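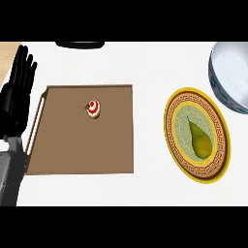

## Hand care, kitchen cell

- Park the arm clear of the tray before cutting power. Fingers up, never resting on a rim.
- Wipe finger joints with a barely damp lint-free cloth. Frosting and fruit juice dry hard in the gaps.
- No spray on the palm or forearm seams — spray the cloth.
- Check the wrist screws every 40 hours. Replace any with a rounded head.
- Re-zero the fingers after 500 grasps, or after any hard contact with a plate.

Spare tendons: bin 4, ask Michalis Liapis.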